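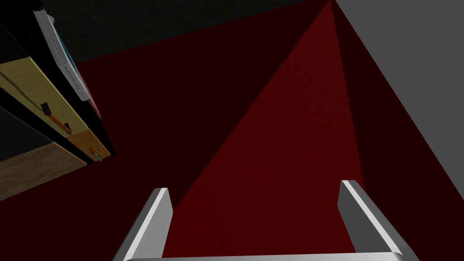 Montserrat Sepúlveda wrote back after reading my first draft of this section that I should stop calling it "shelf tidying" and call it "shelf tidying, with you in the next room," because that was how it went at her place. Fair enough! So that's the name of this section now, and I've put in the other things she asked for too.

Section 4. Shelf tidying (with you in the next room)

Before you start, a word about what you're getting. People ask me all the time if machines can do housework yet, and my answer depends on which minute of the day you catch me. The Prendero arm can pick up a paperback, turn it the right way and slide it into a gap. I've watched it do that plenty of times and I still grin. It can also spend a good long while deciding whether a dark gap between two books is a gap or a black book. You would settle that with a glance, or by poking it.

So treat this as a chore helper you check on. If you need the living room tidy before guests come at six, do it by hand and run the arm tomorrow.

4.1 Practice run in the simulator

Please do the practice run first. I skipped it the first time I set one up and paid for it with a chipped mug. The simulator comes with a few rooms already built, and they're pretty plain — flat walls, hard edges, strong colors. Books, boards and small loose stuff like pens are what you want to practice with.

1. Open the Szénási control program and choose Practice from the top menu.
2. Pick a room with books in it. Any of them will do.
3. Switch to Gripper View. You're now looking out over the two fingers. It feels odd for a minute or two, especially when the view is tilted and you lose track of which way the floor is.
4. Press Open and wait for both fingers to stop moving.
5. Steer toward a book using the slow setting. Leave the fast setting alone for now.
6. Stop when the fingers are on either side of the book, press Close, then Lift.
7. Set it down again anywhere flat and press Open.
8. Let the program run the same pick on its own, as a batch of 100 tries. Go make coffee.

Note: The first number you get will probably be nicer than what you'll see at home. In the practice room nothing is sticky or floppy, and no dust jacket ever slides off halfway up. Tamás Kiss got a beautiful score on his first batch and then his real arm undressed a cookbook in front of his mother-in-law.

Note: Thin things lying on flat things are the hardest. A pen on a board takes far more tries than a fat novel standing up. If your batch goes badly, look at which objects it missed before you start fiddling with settings.

4.2 Getting the real shelf ready

I use a Lerkamwood bookcase, the low one, and all my measurements are in millimeters from that. Yours will be different, so measure again.

1. Fix the bookcase to the wall. The arm leans on things more than you'd expect.
2. Clear a strip of floor in front, 1000 mm deep at least.
3. Take anything breakable off the shelf and the one above it.
4. Pull the books forward so the spines line up, more or less. You don't have to be fussy.
5. Leave one gap of at least two fingers' width (yours, I mean) on each shelf.
6. Turn on a lamp. I know, it has lights of its own, but deep shadow at the back of a shelf is where most of my failed picks come from.

CAUTION: Keep hands, hair and pets out of the cleared strip whenever the green light is on. The arm slows down when it feels resistance. It doesn't know that the resistance is a cat.

CAUTION: Don't stack books flat more than four high. It will try for the bottom one sooner or later.

4.3 The first real run

1. Check that the stop button is where you can reach it, then press it once to make sure it works. Release it.
2. Choose Home, then Shelf, then Tidy.
3. Set Speed to 2. The menu goes higher. Ignore that for the first week.
4. Press Start and stay in the room for the first ten books.
5. If all ten go in without you touching anything, you can move to the next room and leave the door open.
6. Look in when you hear two beeps. It means the arm has given up on something and put it to one side.

My own shelf has 142 books, and a full tidy takes most of an evening. I could do it in a quarter of that. But I'd have to be standing there doing it, and instead I'm cooking or on the phone, so I count it as a win on most evenings. Lilla Vass doesn't, by the way. She thinks a chore isn't done by a machine until you can leave the house, and by that measure we're nowhere near. We've argued about this a lot and I'm losing ground.

4.4 When it stops halfway

It keeps asking for a new view: Something shiny or very dark is confusing it. Move the lamp, or take the book out and shelve it yourself.

Fingers close on nothing: Run the finger check from the Tools menu. If they don't meet evenly, loosen the screws, line the tips up and tighten again.

It drops the same book over and over: Check the cover. Glossy ones slip. The Hinari grip pads help a lot and they peel off without leaving glue behind.

It picks up a loose sheet of paper and won't let go: Press stop, then Open. Paper clings to the pads when the air is dry, so I see this mostly from November on.

Once you've got a clean run through one shelf, save the settings under a name you'll recognize and go on to Section 5, Laundry. Read the cautions at the front of that one before you plug anything in, and have a towel ready that you don't care about.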